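Boxes That Ship Twice: Our Packaging Reuse Project
Dwynwen Skyrme, with Rafferty Szabo and Sioned Gittins

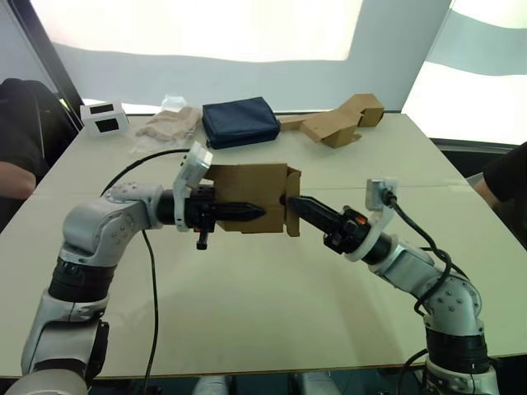

Student Project Reports, Vol. 14, No. 5

I have opened a lot of cardboard boxes in my life and never once thought about them until this project (sorry, boxes!). Our assignment was to pick something people throw away and figure out whether it could go around again. Rafferty wanted glass jars. Sioned and I wanted cardboard, and we won, mostly because Sioned had a garage full of it.

The question we settled on was pretty simple: if you mail something in a used corrugated carton, how many trips can that carton take before it isn't worth folding up again? Our advisor, Caradog Morris, told us to stop saying "worth it" and come up with a rule. So a carton was retired when a flap tore along the crease, when a corner crushed, or when the side walls bowed with the box standing empty.

We used 20 plain brown cartons, all the same size, from a small shop called Tradeo that was kind enough to save them for us. Each one got loaded, taped, carried up and down the stairs, opened, flattened and folded again. That was one trip. We numbered them on the bottom in marker, and I strongly suggest doing this before you start and not halfway through, like we did. Two of them we had to throw out of the results for that reason.

The flaps go first. I figured it would be the corners, but the crease where the side flap meets the wall takes all the abuse, especially if you're in a hurry and bend it past flat. Sioned folds slowly and presses the crease with her palm, and her boxes lasted noticeably longer than mine. Rafferty says I fold like I'm mad at them.

Tape was the other big thing. Plastic tape peels off a layer of paper every time, and after a few rounds you have a fuzzy stripe nothing sticks to. Paper tape with the water-activated glue held great, but we had to slit it and tape over the old strip, which gets bulky. Next time I'd try both on the same carton, one on each end.

Most of the cartons made it to 5 trips, and the best one reached 14 before the flap gave out. We never got to test them in damp weather, and we'd like to do that in October if Delyth Rowlands still lets us have the storage room.

Submitted 2018-05-10. The trip log is in the binder with the tape samples.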